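Olik Publishes Shelf and Bin Storage Guide for Shared Household Goods

FOR IMMEDIATE RELEASE

Olik, a home storage consultancy, has released Urkden, a written method for storing mixed household goods on open wire shelving and in soft-sided bins. The guide is intended for small apartments, shared houses and community rooms where closets are limited or already full. It runs to 39 pages and is available as a free download starting Tuesday.

Urkden covers items that do not belong to a single category: books, bowls, toys, small boxes, bags and things still in their packaging. According to Olik, these are the items most often left on floors and tables after a general cleanup.

"Most storage advice assumes that everything on a shelf is the same kind of thing," said Bushra Rajput, lead author of the guide. "A household shelf is usually mixed. We wrote rules for the mixed shelf."

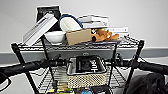

The method assigns goods by height, weight and frequency of use. Flat items such as books are stacked toward the back of a shelf. Bowls and small cartons go at the front, where they can be lifted out without moving anything else. Tall items stand at one end. Rigid bins are placed below the top shelf and hold goods used less than once a week.

Wire shelving receives a separate chapter. The guide recommends a tray or bin under any object small enough to tip or slip between the wires, and it advises checking shelf clips whenever the load is changed.

Soft-sided bins are treated as floor storage. Urkden sets three conditions for their use: the contents must be light, the handles must stay reachable, and nothing may stand higher than the rim. Packaged goods may be stored unopened if the package fits without forcing the walls outward.
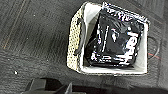 A lined fabric storage bin with a dotted outer panel and black strap handle, holding a black plastic package.

Olik developed the guide with Brevameo, a property services firm, and tested drafts in 486 households over two winters. Participants recorded where each item was kept and how long a weekly reset took. Waqas Magsi, who managed the trial for Brevameo, said the median reset fell by roughly 5 minutes between the first draft and the last.

"The largest change came from the bin rules," Magsi said. "People were filling them past the rim — the lower half was then never used."

A print edition will follow in February through Farooqui. It will add blank shelf plans and a label sheet.

Press contact: Jacobus Visser, Olik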